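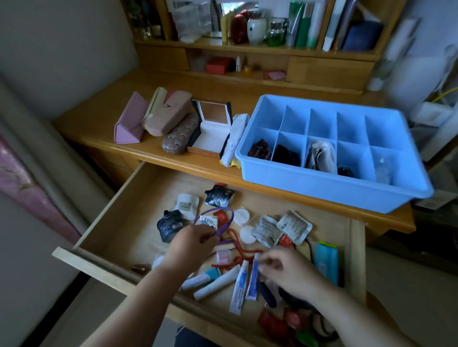 Home Organizing Assistant, Part Time, Steremcombe and Incombe

Penrose Home Help is looking for a patient, friendly person to join our little team and help people get on top of their dressing tables, desks, dressers and all the other spots where small things pile up. If you are the kind of person who can't sit at a friend's house without wanting to untangle the necklaces (we say this with love, we are all like that here), please read on!

Most of our visits are to bedrooms, and most of the work is small. We take everything out of a drawer, go through it with the client, and find each thing a place it can go back to. Beads and bracelets go in a jewelry box or a divided tray, hair ties get a compartment to themselves, and glasses cases go together where a sleepy person can find them in the morning. You will work alongside one of us for your first 2 weeks, and after that you will have your own regular clients, with someone always at the end of the phone.

What we would love from you:

Gentle hands with beaded strings and anything with a clasp
A pleasant way of asking "would you like to keep this?" and then waiting for the answer
Being comfortable on your feet for a morning
Discretion, as you will be going through people's private things 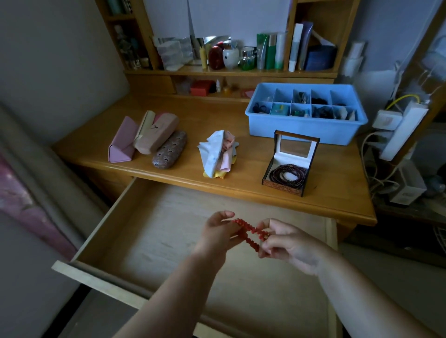
Do I need to have done this kind of work before?
Experience is welcome but we don't ask for it, and several of our best people came to us from shops, school kitchens and raising families.

The pay is 800 dollars a month for three mornings a week, paid at the end of each month, plus your travel between clients. We start at nine and are finished by lunchtime. Supplies come from us, and we mostly use the Gramolari trays and drawer dividers, though plenty of clients have perfectly good organizers already and we are always happy to use those first.

We do have a few habits you would pick up quickly. Nothing is thrown away without the client saying so, even a dried-up tube of hand cream. An emptied drawer gets a wipe before anything goes back into it,

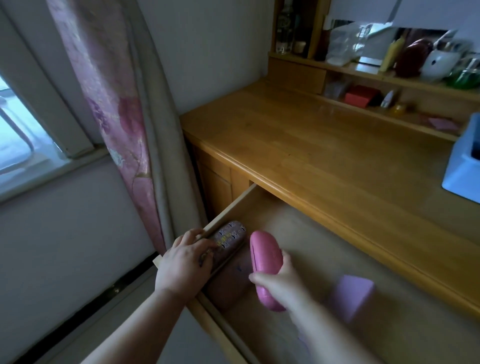

and the bulky pieces go in first, with the little ones filling in after them. Some people like every case and pouch lined up, others just want the drawer to close, and both are fine with us.

The position starts in September. To apply, send a short letter to Cormac Costello at Penrose Home Help, 33 Mill Lane, Steremcombe, or drop it in by hand if you are passing. Tell us a bit about yourself, which mornings suit you, and the most satisfying drawer you ever sorted out. We read every letter, and we would be so glad to hear from you.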